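Search this site... Search

How to write a clear sign for a market table

I sell jam and pickles at the Brultdale market since April, and my first signs were not good. People came close, narrowed their eyes and asked me the price anyway. After more than 39 signs I have a method that works for me.

First write your text on scrap paper and remove every word you can. "Plum jam, 3 dollars" is enough. Then draw two light pencil lines with a ruler, 16 millimeters apart for small letters. Tall letters must go well over the top line. If the board is wipeable, use a strip of masking tape as the bottom line and take it off at the end.

Write slowly, and pull the pen down – do not push it up. Let the ink rest one minute before you touch it. Then walk back five steps and read the sign aloud. If you stop at some word, write it again.

Most mistakes come from the letters which look like each other, for example "a" and "o", or "n" and "r". Check also the height of your "l". In the blue "endless." under "Love is", the "l" is short, and it is easy to read it as an "i". In a long word the reader can guess, but on a label with a short name he cannot. Make the "l" as tall as the "d" and the problem is gone. 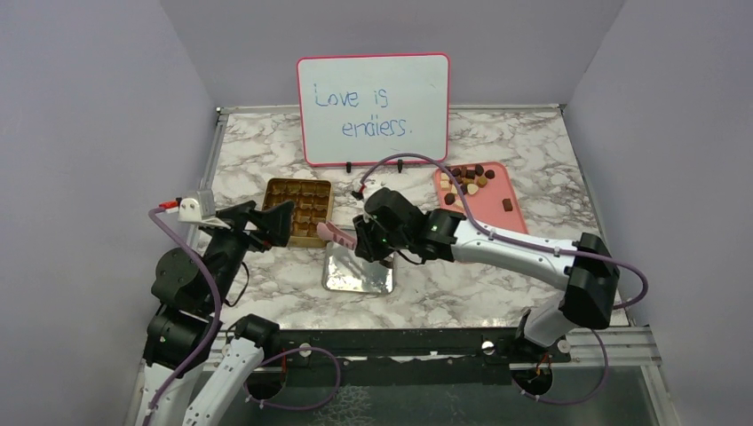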